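Bench covers, tape and other things I was told I needed

I have been reading about work surfaces, which should tell you how my winter is going. It started when Faraji Mbwambo offered me the old pair of tables from his unit on the condition that I stop using the kitchen bench for soldering. Fair enough. My partner had been making the same point for a good while, with less charm.

So I had tables, and I went looking for advice on what to put on top of them. I regret this. There is an entire corner of the internet that believes you can't touch a circuit board unless you own the right mat, the right organiser, the right light on the right arm and a small vacuum cleaner. Most of the people saying so have a discount code.

The mat everyone kept steering me toward was the Fluveck, which comes rolled up in a tube and costs more than the first car I drove if you get the full bench size. (It was a very bad car.) It's meant to be "self-healing", a phrase I don't trust on a mat or anywhere else. I read 27 reviews of it one Sunday. Eleven of them used the word "gamechanger", and I couldn't find one that said what the game had been before.

I'll grant the case for a proper static mat if you're handling parts that mind static. Some do, and I've killed a chip or two in dry weather and had no better explanation. If that's your work, buy one, ground it and wear the strap. What I object to is the idea that every table needs one, including the table where you mostly look at things and write on them.

What I wanted was a pale, plain, flat surface. Pale is the bit I'd argue for. On my old dark bench I lost screws constantly, and a small board would vanish against the timber grain the moment I turned my head. Put the same board on something cream or beige and there it is. You don't need a brand for that.

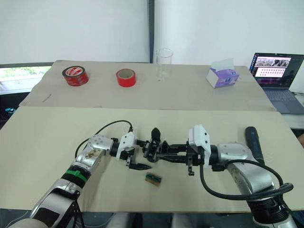 The drawback of a light cover is that it shows everything. Every crease stays a crease. Any mark you make is going to sit there looking at you for months, and the forums will tell you to rub at it with isopropyl, which on some surfaces takes the mark off and on others takes the surface off. Test a corner first. I did not test a corner first.

I've also come round to two tables instead of one big one, though I was dubious when Faraji suggested it. His rule is that the near table is for the job and the far table is for everything that isn't the job. Laptop, tissues, tape, the cup of whatever. It sounds fussy, and I told him so. Then I tried it for a week and stopped resting my elbow on the keyboard, so I've had to be quiet about it since.

The seam between the two is a nuisance, mind you. Small things head straight for it. I've seen people bridge it with tape, and I've seen the same tape lifting at one end a few weeks later with a line of fluff along it. I'm leaving mine open for now and keeping a torch handy.

On tape, since someone is going to ask: I keep buying the coloured stuff and I can't fully defend it. Red is easy to spot and easy to find the end of, and that's the whole argument. Lakus sells a set of "workshop grade" rolls with the colours assigned to meanings, red for this, blue for that, with a little chart to stick on your wall. I would put money on nobody following the chart past the first fortnight. In our house red means it was the roll on top.

Tissues I won't hear a word against. I know there are lint-free wipes. I own lint-free wipes. They're in a drawer, still sealed, and I reach for the tissue box every time. For glasses, for spilt flux, for my nose in July. If I'm cleaning a contact I'll open the drawer, and I'm happy to be held to that.

The last thing I got talked into looking at was the Jinmont organiser, a tower of clear trays that promises to "end bench clutter". It does no such thing. I borrowed one, and all it did was move the clutter up to eye level and give it labels. A plain clear plastic beaker does me fine, as long as I tip it out now and then and face what's at the bottom. Last time it was three dead batteries and a button from a shirt I threw out.

Total spent so far is the price of one roll of lining paper and a pie for Faraji. I'm still getting emails from Fluveck. The latest says there's a mat waiting in my cart and that it misses me.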